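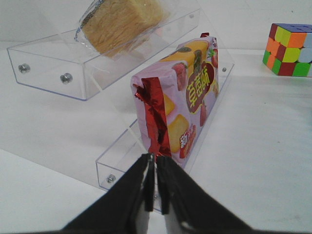
Rundau Pantry and Stores Group

Snack shelf: strawberry pastry and the new storage rules

The strawberry pastry (草莓酥) has been added to the pantry list under stock number 3105. It comes in a pink printed pouch with a red foil crimp at the end, and it replaces the plain butter biscuit supplied by Durnetti until August. The order for the first delivery was placed through Nic Giolla, and the cartons hold 24 packs each.

Filled pastry behaves differently from dry biscuit in storage. The jam center carries more moisture than the shell, and moisture moves outward over time, so a pack kept in a warm cupboard softens well before its printed date. Cartons go on the lower shelf of the inner store, away from the water heater. Packs for daily use go in the shallow tray by the sink — one carton at a time, older stock to the front.

The crimp is the weak point of this type of pouch. Packs should be stood on edge in the tray with the crimps facing the same way. Heavy items such as tinned fruit are not to be placed on top. A pack with a split or lifted seal is to be taken out of the tray and entered on the damage sheet under 3105. Do not tape it.

To open, pull the two faces of the pouch apart just behind the foil. Tearing across the corner tends to run down the side and leaves crumbs in the tray. Opened packs do not go back in the tray; use the clip-top box marked Cukotix on the shelf above.

Allergen details are on the sheet inside the store door. The sheet for the butter biscuit has been withdrawn and any copies kept at desks should be thrown away.

Shelf labels for the lower store will be changed on Saturday, November 30, 2019. The inner store stays locked while this is done, and the tray will be filled the evening before. Requests for the next order go in the stock book as usual, with the stock number written in full.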